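28 Mar 2023
by Radwa Chraibi

Skukar packaging color list, README

Color names for shop boxes and wraps. 60 rows, 17 colors. Plain CSV, comma separated, no quotes.

- id
- name (lower case)
- outside / inside color
- finish, blank if unknwon

Rows 2 and 10 share a name, leave them. Ojeda spellings merged in, Jultside ones still to do, April probably. Inside color goes in its own column, dont put it in notes. 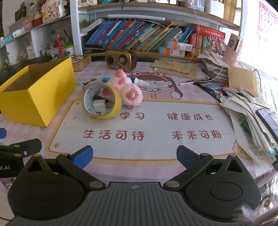
Open box, yellow outside, brown inside.

Fixes welcome, send the row id.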